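Plendow Gallery - technical log
Ticket 70: Channel 2 drifts out of step in "Clastness" (three-screen video, Room 4)
Opened: 4 November 2022
Raised by: Martti Turunen
Status: open

Reported fault
The middle projection falls behind the left and right ones during the day. At opening all three agree. By closing the middle one is 12 frames late, and the cut to the shoreline, which should land on all three walls together, lands on two of them and then the third. The artist's studio noticed it before we did.

What we were told
Sallen, who supplied the players, say the units "sync automatically over the network" and that we should restart them each morning. We already restart them each morning. They also suggested the projector was to blame. I doubt that, as a slow projector would be late by the same amount all day and this one gets worse.
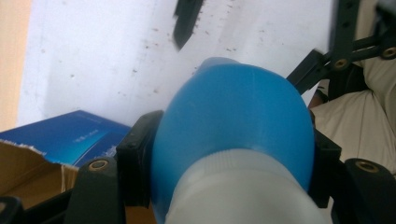

Checks so far
1. Swapped the middle and left projectors. The fault stayed with the middle player. So much for the projector theory.
2. Changed the network cable and the port. No difference.
3. Compared the video files. Left and right are 27 minutes exactly. The middle file is the same length on paper, but it was exported separately after the colour correction, and I would like to know with what settings.
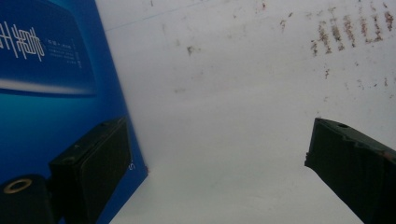
Reijo Miettinen says the export was done with the same preset as the others. Maybe so, but he was going from memory and there is no note of it in the handover folder. I have asked for the project file so I can look for myself.

Reply from Sallen
They now recommend a firmware update. The release notes mention menu fonts and a fix for the remote control, nothing on playback timing. I have put it on the spare player only - if it breaks something, I'd sooner it broke there.

Workaround
Front desk restarts all three players at lunch. It keeps the drift small enough that most visitors won't see it, though it does mean a black room while they reload. Nieminen have offered to lend us a separate sync box until December. I'll believe in it when it has run for a full day.

Still to do
- Get the project file from Reijo
- Re-export the middle channel alongside the other two
- Run the spare player overnight with the left channel's file

Leave this open, please. It was closed once already on the strength of one good morning.

MT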